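Projects > Flastgate Table Baskets > Progress to April

Dear all at Martens, thank you again for being so patient with us! The woven yellow basket has won everyone over, and that looped amber rim is just as cheerful as we'd hoped. 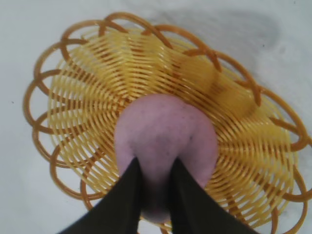
Next: the table setting

We tried it on a plain white top with a single pink peach shape inside, and I do think it sits very prettily.

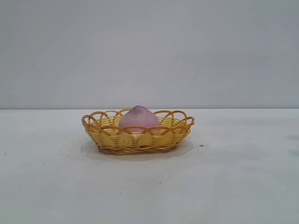 Still to do

Kuko owe us 14 more baskets, due Monday.

Nosipho Steyn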